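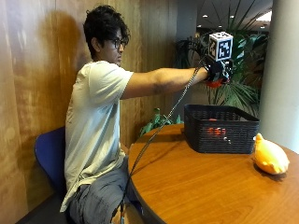

Right hand kit, arm extended over the basket. Cable hangs from the glove and crosses the table edge.

Carance hand kit: cable drag and strap in lens view
Forum: Capture hardware > Setup and maintenance

remzi_b
7 Jul 2018
Setup first. One Carance right-hand kit on a black glove, marker cube on top, single cable back to the logger. Fixed camera watching the cube, fisheye on the hand tool. Itus for the cube pose at 100 Hz. Task is pick and place out of a black mesh basket on a round wood table, operator seated.

Two faults, possibly related.

1. Cube pose jumps in yaw when the operator reaches all the way out. Position stays good. It goes back to normal when the elbow bends. Repeats with two different operators.
2. Something of ours is inside the fisheye image circle. Second picture is further down, I need to pull it off the logger.

I reran the cube calibration twice. Residual is the same as the day it was installed. Lens is clean. Cube screws are tight.

docampo
How is the cable held at the wrist? In your picture it leaves the glove and goes down at an angle with nothing on the forearm. With the arm straight, the whole free length hangs off the hand. The glove rolls, the cube rolls with it, and your cube-to-tool transform no longer holds.

remzi_b
It is held by the connector boot and nothing else. There was a Motora clip on the forearm, but operators complained about it and it came off.

docampo
Put it back on. Leave 300 mm of slack between the clip and the boot, measured with the wrist bent down. Less than that and it tugs on every reach.

yejicheon
I don't agree that this is the cable. If the glove rolls, Itus would report the cube where it really is, and the pose would be smooth and wrong. A jump is a different fault. With the arm out straight and level, the fixed camera may be seeing one face of the cube nearly head on and the next one at a very shallow angle. That is the classic flip case for a square marker. Log the number of faces used per sample and line it up with the jumps.

docampo
Both can be true. He said yaw, he didn't say how big.

remzi_b
Logged it. Jumps line up with samples where Itus used one face. So Ye-ji is right about the jump. But there is also a slow offset that stays after the arm comes back, and I hadn't noticed it under the jumps. I pushed the cube by hand with the wrist clamped and the glove shifts over the knuckles.

yejicheon
Then for the jump: raise the fixed camera or turn it so that it never looks square at a face in the reach pose. Set the minimum face count to two and let the samples drop. A gap is easier to deal with later than a flip.

bnbaek
Minimum of two is too strict for a seated operator. We ran it that way at the Guzmán site and lost the whole start of each reach. Leave it at one and turn on the previous-pose check. That takes care of flips as long as the hand isn't moving fast.

yejicheon
The previous-pose check locks onto the wrong solution if the first sample is wrong. I have seen entire episodes mirrored that way.

bnbaek
Start every episode from a pose where three faces are in view and it doesn't happen. We have 2,000 episodes done with that rule.

remzi_b
Picture for fault 2.
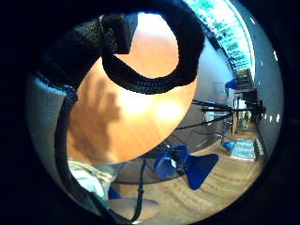
Hand camera, full image circle. Braided strap loops over the top, second strap down the left side.

The braided one is what bothers me. It comes in at upper left, turns back at the top with the flat tab hanging from it, and hooks down on the right over the tabletop. I can crop or mask, but the tabletop inside the loop is the area I want.

j_ahn
Don't mask it. A mask only works if the strap stays where it is, and a loose end won't. Fix the strap and keep the full circle.

On ours, the fix for loose strap ends was:
- Close the strap with the hand in a fist, so the length is right when the fingers move.
- Fold the tail back under itself toward the wrist, tab side down.
- One turn of cloth tape over the fold. No zip ties, the cut end catches on baskets.
- Open and close the hand ten times, then look at the live view with the arm at full reach and with the wrist bent both ways.

bnbaek
I would cut the tail off. Tape comes loose when hands sweat.

j_ahn
Cut it and the next operator with a bigger hand can't close it. We change the tape at every operator change.

docampo
Remzi, check the exposure too. You have two blown spots on the varnish at middle right. If the exposure is on auto, it will hunt as the hand's shadow moves over the table. Fix it manually with the hand over the basket.

remzi_b
It was on auto. Set to manual now, spots are still white but the rest of the table holds steady.

Changes so far: forearm clip back on with the slack as Damián gave it, strap tail folded and taped, fixed camera raised and turned. Face count is still at one with the previous-pose check on and a three-face start pose. I will run the minimum of two on the same motions and compare before choosing.

yejicheon
Post the dropped sample count per reach, not per episode. The rest time at the start hides it.

remzi_b
Will do. One more: with the clip on, the hand side weighs 235 g including the free cable. Is anyone using a counterweight or an overhead line?

docampo
Overhead line, no counterweight. Keep the line out of the way of the cube or you are back to one face.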